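Search products Search Clear

Nultska: stealth adventure game, download and boxed edition

Nultska is a single-player stealth adventure from Bruvora. You play Kombo, a junior archivist on a flooded island where the public records are being altered one drawer at a time. Your job is to get into the records office at night, read what you can and leave without being seen. There is no combat. If a guard catches you, you go back to the last stairwell you used.

The game is split into 11 chapters. Each one takes place on a single floor of the building, and most floors can be crossed by more than one route. Files you read are kept in a notebook, and you can compare any two entries to find where the wording has been changed. The later chapters depend on this, so it is worth reading as you go.
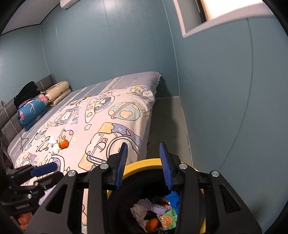

Bedding with space drawings and a helmeted cartoon dog.

The boxed edition contains the game on disc, a folded map of the island and a 30-page booklet of office memos. The memos are not needed to finish the story, but a few of them explain what happened to the previous archivist. The download version has the same booklet as a file in the extras menu.

Saving is automatic at every stairwell. There are also 4 manual save slots, which can be used anywhere except during a chase. Text size, subtitle background and button layout can all be changed from the pause screen. The guards' hearing can be turned down without affecting the ending you get.

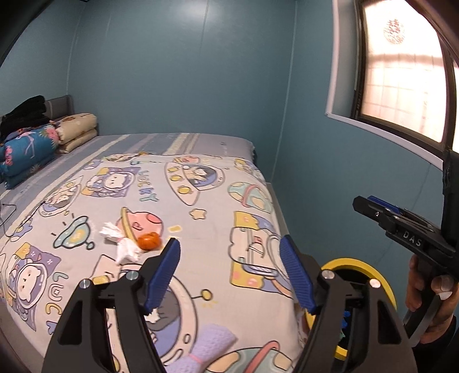
Neema Okoth

I played the finished version twice before writing these notes. The first run was slow, mainly on the third floor, where the patrols overlap and the lift is noisy. Wait by the photocopier until both guards have gone through to the post room, then take the back corridor. The second run was much quicker and I found a set of letters I had missed completely.

The music is by Dilek Soylu and is quiet for most of the game. Headphones help, as footsteps on the floor above are a useful warning.

An extra chapter, Nisudon, is planned for January. It follows one of the guards over a single shift and will be a free update for owners of either version.

Language: English, voice and text
Players: 1
Online connection: needed for updates only
Controller: supported, not required
Page last updated: October 3, 2021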